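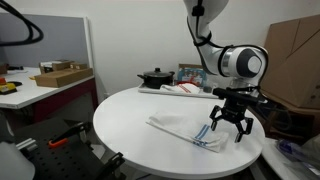
How does a robot know what to do with a tea towel?

You have folded a tea towel. Perhaps you were asked nicely, perhaps you were asked four times. Either way you didn't have to think very hard. You looked, you grabbed two corners, and your hands got on with it while the rest of you wondered what was for pudding.

A robot arm has nothing to wonder about pudding with. What it has is software, which is a long set of instructions written by people, and every bit of the job you did without noticing has to be in there somewhere.

Step one: seeing

A robot looks at the world through a camera, and a camera doesn't see a towel. It sees dots of colour, a great many of them, each one stored as numbers. White dot, white dot, white dot, blue dot. The part of the software that makes sense of the dots is called perception.

Now put a white towel on a white table. Where does the towel stop and the table begin? You can tell at once, because you have met towels before. The software has to hunt for clues, such as a thin shadow along an edge, or a wrinkle, or a stripe. Programmers are very fond of stripes. A stripe that bends tells you the cloth underneath it is bending too.

How does the software learn what a towel looks like? One way is to show it lots of pictures in which a person has already drawn a line round the towel. Show it 50 and it will probably tell you that a pillowcase is a towel, and possibly the cat as well. Show it 200 and it gets better, though it may still have doubts about the cat.

Step two: planning

Suppose the robot has found the towel. It still has to decide where to pinch it and how to get its fingers there. Deciding this is called planning.

A robot arm bends at its joints, as yours does. Many arms have 7 of them, so there are lots of different ways to reach the same spot. Some are sensible. Some go straight through the saucepan. The planner tries out paths in a sort of pretend world inside the computer, where crashing costs nothing, and throws away any that hit something. Then it picks one of those left over, often the shortest.

This works very well for boxes. Boxes are polite and stay the shape they are. A towel changes shape as soon as you touch it, so the plan can be out of date before the arm has finished carrying it out. The usual answer is to make a small plan, do it, look again and make another one. It is slow. You could fold the whole airing cupboard in the meantime, though I notice you haven't offered.

Step three: moving

The last part is called control. The plan says "go there", and control works out how hard each motor should push, then checks whether the arm has gone where it should. If the arm is a tiny bit too low, control nudges it up. Too high, and it nudges it down again. It does this over and over, many times every second, and never asks for a rest.

Try being the controller yourself. Shut your eyes and hold one finger over a table. Ask a friend to say only "up", "down", "left" or "right" until your finger lands on a coin. Now ask them to speak more slowly, or to wait a moment before each word. You will overshoot and wander about a good deal. Robots have the same trouble when their messages arrive late.

What if it goes wrong?

Often the fingers close and there is no towel between them. A badly written program carries on regardless and neatly folds some air. A better one checks first. If a gripper with 2 fingers has shut all the way, it probably isn't holding anything, so the software says "missed", lifts the arm and goes back to step one.

Writing down all the ways a job can fail takes up a surprising amount of a programmer's day. You can help by making your own list. Start with "towel falls on floor" and see how far you get before tea.

Words to know

Perception — working out what is there.
Planning — choosing what to do about it.
Control — making the motors do it.
Gripper — the robot's hand, usually with fewer fingers than yours.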